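ズカリについて

Zukari(ズカリ)は、衣類のたたみ方と寝室まわりの片づけを教える小さな教室です。代表はGaétan Lapointe(ガエタン・ラポワント)。開講は4月で、生徒は近所の五人でした。いまも大きな会社ではありませんし、大きくする予定もとくにありません。

最初にお断りしておくと、私たちは「片づければ人生が変わる」という話をあまり信じていません。変わる人もいるのでしょう。ただ、教室に来る方の大半は、人生よりもまずベッドの上の洗濯物をどうにかしたいと思っています。こちらがお手伝いできるのも、だいたいその範囲です。

これまでに受講された方は延べ2,194名です。この数字も話半分に見てください。同じ方が何度も来れば、そのたびに増えます。満足度の割合は載せていません。帰りぎわに用紙を渡されて「不満」に丸をつける人がどれだけいるのか、前から疑問に思っているからです。

教室の考え方

服のたたみ方には流派があります。立てる、丸める、三つ折りにする、板を使う。代表は一通り試し、どれも二週間ほどで崩れました。崩れたのは本人の性格のせいかもしれませんが、忙しい朝にも守れる手順でなければ続かない、という見方はいまも変わっていません。

そのため、基礎クラスで覚える手順は多くありません。広げる、縫い目を合わせる、半分にする。教えるのはまずそこまでです。細かい折り返しは、やりたい方だけが次の回でやります。「正しい形」の見本帳も作っていません。引き出しの深さは家ごとに違うのに、見本だけ同じにしても困るでしょう。

練習の場所には、机よりもベッドを使います。取り込んだ洗濯物が実際に置かれるのは、たいていベッドか床だからです。シーツの上は滑りますし、柔らかくて折り目もつけにくい。やりにくい場所で一度できれば、あとは何とかなるというのが代表の意見です。講師のなかには机派もいて、この件はまだ決着していません。

教材の服について

教材はほとんどが着古しです。新品の服は糊や畳みじわが残っていて、誰がやってもそれなりの形になります。それで上達したと言われても、どうも信用できません。くたびれたTシャツ、膝の出たズボン、厚手の畝織り。基礎クラスの後半では、わざとそういうものを選びます。 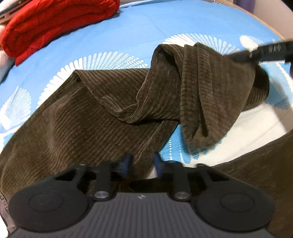
コーデュロイのような厚手の服は、たたむのと掛けるのと、どちらがよいのでしょうか。

場所があるなら掛けるほうが無難です。折ったまま重ねておくと畝がつぶれ、折り目のところだけ色が違って見えることがあります。たたむ場合は折る回数を減らし、重ねた山のいちばん上に置いてください。大判のものなら、折り目に薄いタオルを一枚はさむ方法も教えています。手間に見合うかどうかは、その服をどれだけ気に入っているかによります。

道具について

教室では収納用品を売っていません。以前はTullura(トゥルラ)の仕切り箱とMorkent(モルケント)のたたみ板を入口に並べていました。どちらも品物が悪かったわけではありません。ただ、箱を買って帰った方の多くが、次の回に「箱の置き場がない」とおっしゃいました。それを三度、四度と聞いたところで、棚ごとやめました。

基礎クラスに必要な道具は、ご自分の服を数着だけです。仕切りが要ると感じたら、まず靴の空き箱でひと月ほど過ごしてみてください。ひと月たっても要ると思うなら、たぶん本当に要るのでしょう。

クラスの種類

基礎クラス:全4回。広げ方、縫い目の合わせ方、上衣とズボン。
厚物クラス:全2回。畝織りの服、毛布、上掛け。基礎を終えていなくても参加できます。
寝具クラス:1回のみ。シーツと掛け布団カバー。四隅にゴムの入ったシーツも扱いますが、きれいな長方形になるとはお約束しません。

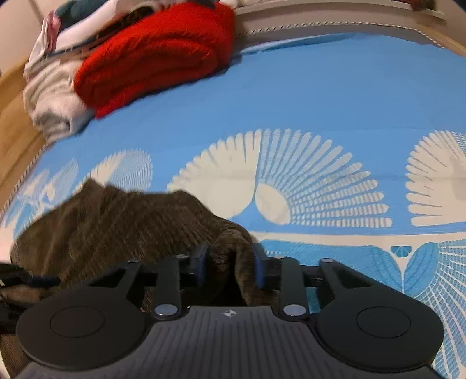 厚物クラスの題材、畝のある茶色の布。青いベッドカバーの上で。

講師と教室

講師は代表を含めて六名です。資格の名前を並べることはしていません。この分野の資格は種類が多く、私たちにも違いがよくわからないものがあります。代わりに、講師は全員、採用の前に48着の洗濯物を一人で片づけます。速さは見ません。途中でいやになったとき、どう手を抜くかを見ています。上手に手を抜ける人は、教えるのも上手なことが多いようです。

教室はLøken(ローケン)ビルの二階にあります。階段のみで、エレベーターはありません。見学は無料です。見学のあとに電話で勧誘することもありません。合わないと思われたら、そのままお帰りいただいてかまいません。お問い合わせには講師が交代で返信していますので、授業のある日は夜になります。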